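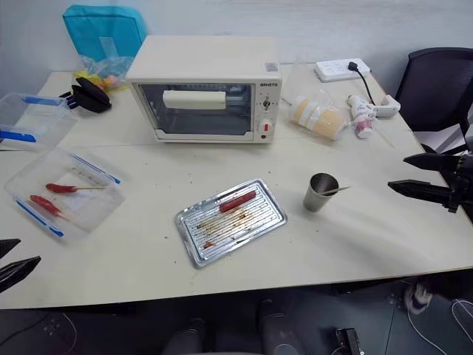
6. Running the snack station at a visitor demonstration

6.1 Scope

This section covers the sausage-and-skewer routine used on the Onitz two-arm bench during open days. For the folding routine, see section 7. Power-up, homing and gripper calibration must be complete before starting (section 3).

6.2 Laying out the table

1. Place the toaster oven near the back center of the table, door facing the robot.
2. Set the ridged aluminum tray at the front center, within reach of both arms.
3. Place the latch containers along the left side. The container nearer the robot receives finished skewers.
4. Stand the steel cup to the right of the tray and put the wooden skewers in it, points down.
5. Keep paper cups and wrapped items toward the back. They are not part of the routine and do not need to be removed.
6. Route the power cable along the back edge. No cable may cross the tray area.

Note: Crumbs and grease marks on the table do not affect tray detection. Standing liquid does. Wipe it up and repeat the table check from the Melari menu.

6.3 Starting the routine

1. Load the profile SKEWER-251. Older profiles use a different cup position.
2. Set arm speed to 300 mm/s. The factory value of 1,000 mm/s is for unattended testing only.
3. Confirm that both grippers are open and clear of the table surface.
4. Announce the start to visitors, then press Run.
5. After each skewer is placed, wait for the green prompt before pressing Next.

If the gripper closes without a skewer, the controller reports code 113. Press Hold, turn the skewer so that it leans to the right, and press Resume. Two 113 codes in a row mean the cup has shifted – repeat step 4 of 6.2.

CAUTION: The oven door and tray may be hot. Only the operator handles them, with heat-resistant gloves, and only while the arms are in Hold.

CAUTION: Visitors stay behind the floor line while the arms are powered. Chairs behind the table must be unoccupied during a run.

6.4 Between groups

1. Press Hold, then Park.
2. Check the tray for residue. Streaks in the grooves are acceptable for up to three runs; after that, change the tray.
3. Refill the cup with skewers.
4. Save the run log to the Wan folder.

Food handled by the grippers is for display and must not be served. Questions about this section go to Ilir Lazarević, Demonstration Support.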